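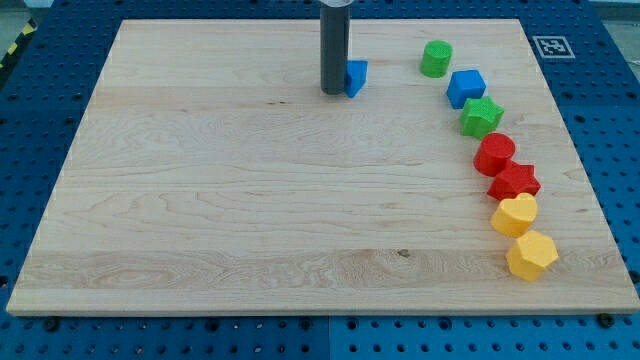 How to oil a wooden board so that it stays oiled

Contents
Before you start
What you need
Step 1: Wash it and leave it alone
Step 2: Sand
Step 3: Raise the grain, then sand again
Step 4: The first coat
Step 5: The other coats
Step 6: Waiting
Looking after it
When it goes wrong
Comments

Before you start

Most boards die of neglect and the rest die in the dishwasher. If yours has been through the dishwasher and come out shaped like a crisp, you want a different page, or a different board. If it has merely gone grey, dry and slightly furry, you can have it looking respectable again by the weekend, with perhaps an hour of work in total and a great deal of walking past it.

I've done this to bread boards, a cheese board, the lid of a flour bin, two play boards and a lap tray that had belonged to my aunt and smelled of sardines. The method is the same for all of them. Maple, beech and sycamore take it well. Oak takes it too but has open pores and drinks like a wedding guest, so buy more oil. Bamboo is a grass and has its own ideas.

Check first that what you've got is bare wood. Put a drop of water on it in a corner. If the drop sits up like a bead and is still there when you've made a cup of tea, there's varnish or lacquer on top and oil will just sit on it going sticky. You'd have to strip it, and I don't cover stripping because I hate doing it.

What you need

Sandpaper in 120, 180 and 240 grit. One sheet of each will do a board of ordinary size.
A cork block, or any offcut with a flat face.
Food-safe mineral oil, sold at the chemist for purposes we needn't go into. A 200 ml bottle is enough for one large board on both sides.
Cotton rags. Old T-shirts are good, old towels are not, they shed.
A washing-up bowl of warm water and a drop of washing-up liquid.
Something to prop the board on while it dries. I use four bottle tops.
Board wax, if you like the finish. Optional.

I used to recommend the Skesmont board oil, which came in a handsome tin and cost about as much as the board. It was perfectly good. So is the stuff from the chemist.

A word on oils from the kitchen cupboard: no. Olive oil and sunflower oil go rancid in the wood and you will have a board that smells like the back of a chip shop for the rest of its life. Linseed and tung oil both set hard and look lovely, but they take days or weeks to cure, and the hardware-shop tins may have driers in them. Walnut oil is fine unless anybody in the house is allergic to nuts, and you don't always know who's coming to lunch.

Step 1: Wash it and leave it alone

Wash both sides with warm soapy water and a brush. Don't soak it. Rinse, wipe, and stand it on its edge somewhere with air on both faces, away from the radiator. I know the radiator is right there. A board dried fast on one side will cup towards that side and rock on the worktop for ever.

Leave it overnight at least. If it's thick, or the kitchen is damp, give it two nights.

For stains, rub in coarse salt with half a lemon before you wash. This does a fair job on beetroot, a poor job on red wine and nothing whatever on a scorch mark. Scorch marks have to be sanded out or adopted.

Step 2: Sand

Start with 120 if the surface is rough or scored, or 180 if it's only dull. Wrap the paper round the block and go with the grain, in long strokes, end to end. Going across the grain leaves scratches you won't see until the oil is on, at which point they'll be all you can see.

Don't dig away at one bad knife mark. You'll make a dip, the dip will collect water, and you'll be back here in six months. Take the whole face down evenly or live with the mark. Most of mine have been lived with.

When it feels even under your palm, move up a grit. Wipe the dust off between grits with a barely damp rag. Finish the faces at 240. Round the sharp edges over with two or three light passes, and don't skip the end grain, the short ends where you can see the tubes cut across. It needs more sanding than you'd think and it'll take more oil than the rest of the board put together.

An electric sander is quicker and will also, given one moment of inattention, put a little half-moon in your board. I own one. It lives in its case.

Step 3: Raise the grain, then sand again

People leave this out and then write to me.

Wipe the whole board with a wet rag so that it's evenly damp. Let it dry for a few hours. It'll have gone fuzzy. That fuzz was coming anyway, the first time you washed up, and it's better to have it now. Knock it back with the 240, very lightly, just enough to take the whiskers off. If you press hard you cut into fresh wood and have to begin again.

Do it twice for beech. Once is plenty for maple.

Step 4: The first coat

Stand the bottle in a jug of hot water for five minutes. Warm oil is thinner and goes in more readily. Don't put it on the hob or in the microwave.

Pour a puddle about the size of a jam-jar lid in the middle of the board and push it outwards with a rag. Keep adding until the whole face looks wet and stays looking wet. Do the edges. Do the end grain, then do the end grain again, because by the time you've put the rag down it'll look as though you never did it.

Turn the board over onto the bottle tops and do the other side. Both sides always get the same treatment, even if one of them faces the worktop and is never looked at. An unoiled back takes up damp from the air while the oiled front doesn't, and the board bends.

Leave it for four hours, or until you remember.

Step 5: The other coats

Wipe off whatever is still lying on the surface. There'll be dry-looking patches and shiny ones. Put another coat on, thinner this time, and leave it overnight. Then a third.

How many coats? I do three on a board in reasonable shape and five on one that's been badly treated. My neighbour Dzintra Vasiliauskas does one, heavily, on a baking tray, and turns the board over at bedtime. Hers look the same as mine. I've decided not to think about it.

You can stop when a coat is still sitting there in the morning and hasn't sunk in.

Step 6: Waiting

Buff it hard with a clean dry rag, stand it on edge, and don't use it for a day. It'll feel slightly greasy to begin with. If it's still greasy after two days there's too much oil on it: wipe it, leave it, wipe it again.

If you want wax, now is the time. Rub on a bit the size of a hazelnut, leave it for twenty minutes and buff. It gives a soft sheen and makes water bead nicely for a fortnight or so, after which it's gone and you can either do it again or get on with your life.

Looking after it

Wash it by hand and dry it straight away. Stand it on edge. Don't leave it in the sink "to soak", which is what people say when they mean they're going to bed.

Oil it again when it looks pale. For a board used every day that's about once a month. For one that comes out at Christmas, once a year, in September if you're organised, and on the morning of the twenty-fourth if you're like me.

When it goes wrong

White bloom after washing. The board wasn't dry when you oiled it. Let it dry out for several days, sand lightly with 240, and start again from step 4.

Sticky surface. Wrong oil, or a film of varnish you missed. If you're lucky a hot soapy scrub shifts it.

Dark blotches. Usually iron. A wet tin or a carbon steel knife left on the board will do it, oak worst of all. Lemon juice sometimes helps. Sanding always does, eventually.

A crack at one end. Hairline cracks in the end grain often close up once the oil's in. If you can get a fingernail into it, it needs glue and a clamp. If you can see daylight, it's kindling.

It's warped. Lay it hump side up on a damp towel overnight, then weight it while it dries. This works less often than the internet would like.

Comments

Baiba Tamošiūnaitė
I did the wet rag bit for the first time after skipping it for 13 years and I'm rather annoyed at how much difference it makes. Mine is a huge old pastry board, end grain on the short sides like a sponge. It took almost 200 ml on its own. Would you wax a pastry board?

Reply from the author
No, the dough picks it up. Oil only, and flour it as usual.

Peg
what about boards with the name burned in? mine says PĒTERSONS which isn't our name, it came with the house

Reply from the author
Go gently with the sanding over the lettering, 240 only. The oil will make it darker and easier to read, so be sure you want that.

Dzintra Vasiliauskas
Baking tray. One coat. I'm just saying.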